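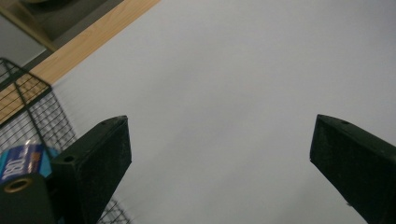

A pale surface with a strip of honey-coloured wood along one side.

Isauro Zavala painted the back room himself in October, after the tenants had gone. It took him 17 days, working in the evenings, and when he had finished he moved in a chair and a kettle and told his brother-in-law he was nearly ready to let it again.

Rigoberto came to see it. He stood in the doorway with his coat on.

'It's very plain,' he said.

'It's clean.'

'I didn't say it wasn't clean.' He ran his thumb along the wooden edging. 'You left this.'

Isauro had left it. He had meant to paint over it with the same grey-white as the rest, and there had been enough in the tin, but on the last evening he washed the brush and put the lid back on. The strip had been there when his mother rented the room from the Goughs. She used to set her keys down next to it. He couldn't remember her putting them anywhere else.

'The people from Vurska want it by the end of the month,' he said. 'For storage.'

'What do they pay?'

'1000 for the first quarter. Then we talk.'

Rigoberto nodded and went to look at the shelf. He bent down to see underneath, the way he did with cars, and stayed there longer than he needed to.

'You could live in here yourself,' he said from under it. 'Let them have the front.'

'The front has the window.'

'So charge them more.'

They drank tea, Isauro on the chair and Rigoberto leaning on the wall until he remembered the paint and checked his sleeve. It had been dry for weeks. He asked about Cernania, whether Isauro still thought of going back, and Isauro said the fares had gone up. Then they talked about Rigoberto's knee.

When he was alone Isauro rinsed both cups. He took his keys out of his pocket and put them down by the strip of wood, on the side where the paint was. They made more noise than he expected – the room had so little in it. He left them there while he swept the hall, and in the evening he rang Vurska and asked if they had any use for a window.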